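3. Course Setting and Tasks

3.1 The student project

The project ran in the second half of a one-semester robotics course at Gostden. Students had already finished the units on joint control and camera calibration. They worked in teams of 2, and each team was given one task from the Hemetti task list and a shared booking sheet for the two-arm workcell. Sessions were booked in the afternoon, and teams could trade slots freely.

Each team had to write a short task plan, record demonstrations by teleoperation, and hand in a report on the attempts that failed. Grades were based on the plan and the report. The success rate of the trained policy was not graded. In an earlier version of the course it had been, and students tended to pick easy starting positions and leave hard ones out.

A total of 77 students took part, and the class recorded 800 demonstrations. We removed 21 of these before analysis. Most of the removed recordings had a missing camera stream, and the rest had been saved under the wrong task name in Praron, the logging tool used in the course.

3.2 The luggage task
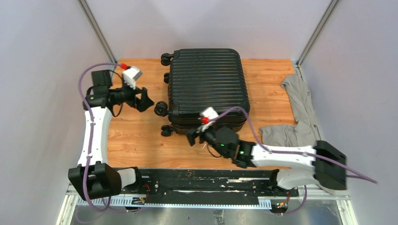 Figure 3. Workcell during the luggage task.

The luggage task was the one students rated hardest. It asks the operator to turn a hard-shell suitcase and set it down in a marked pose using both arms. The shell gives the grippers few places to hold, and teams disagreed in their plans about where first contact should be made. In Figure 3 the suitcase lies on its side with the four wheels toward the left arm, whose fingers are open over the board and clear of the case, while the right gripper is near the lowest wheel. Several plans named the wheel housings as contact points. Others used the ridges on the shell, and one team changed its choice twice before the final report. Kang, the scoring script, treats both approaches the same way and checks only the final pose.

Contact: Hemetti course group, Gostden | © The authors | Back to top
Shares 21 | Comments 2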